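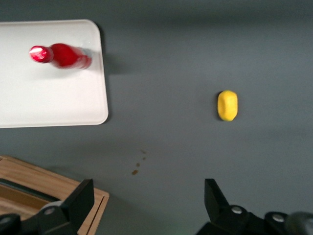 red bottle, white tray, one yellow thing, and the spots. THE SPOTS

ok so a bunch of you asked how the gray table is holding up and I have been putting off answering for weeks. Thread I guess

The background for new people: I bought the table in January off a woman moving out of the building next door. She wanted 60 bucks, I had 60 bucks, done. Matte gray top, very smooth, I love it so much I was weird about it for a solid week. Coasters everywhere. I made Innes use a coaster for a banana

Then I got comfortable and now look at it. Four brown spots in a wobbly little diagonal, biggest one at the bottom. They look like drips. I have no idea what of!! My money's on coffee, Innes says soy sauce, Annag Guthrie (who has been here exactly once this month) says balsamic and she said it very fast

Things I've tried so far:
dish soap and warm water, nope
baking soda paste left on for 37 minutes (I was going for 30 and got a phone call), also nope
a melamine sponge, which I chickened out of after two swipes bc I could see it starting to make a shiny patch and I'd rather have spots than a shiny patch

Shiny patch is over by the wall end btw, I tested it there first like a responsible adult

Somebody in my replies said to try the Zurnier stone cleaner. It isn't stone! I don't know what it is! The woman I bought it from said "oh it's a Branmont" like that would mean something to me and I nodded. If anyone owns a Branmont table PLEASE tell me what the top is made of and what you wipe it with

The tray is the new rule. Anything in a bottle lives on the tray. Oils, sauces, all of it, no exceptions, standing or lying down I don't care as long as it's on the white part. A raised rim is all I ever wanted out of life. It's light enough to carry to the sink when it gets gross and white enough that I'll know exactly when that is

Innes Nisbet would like it known that he suggested a tray back in January. Fine. It's known

To the three people already asking where it's from, it's from the Hirkadmont outlet, bottom shelf, by the bath mats. I went in for a bath mat. They had a bigger one too but then there's no table left for eating at, and I do sometimes eat at it

Yellow stuff is allowed to roam free. I looked it over and it doesn't drip

Update bc you're all very invested: tried rubbing alcohol on a cotton swab on just the tiniest spot. Maybe a bit lighter?? I've been staring at it so long I don't trust my own eyes. Giving it a day before I go near the big one

Also no I'm not sanding it, Tosh, please stop messaging me about sanding. I know you have a sander. We all know you have a sander

If the alcohol doesn't do it I'm putting a plant on them and we're never discussing it again. Plant suggestions welcome, needs to be ok with a north window and a pot that does NOT leak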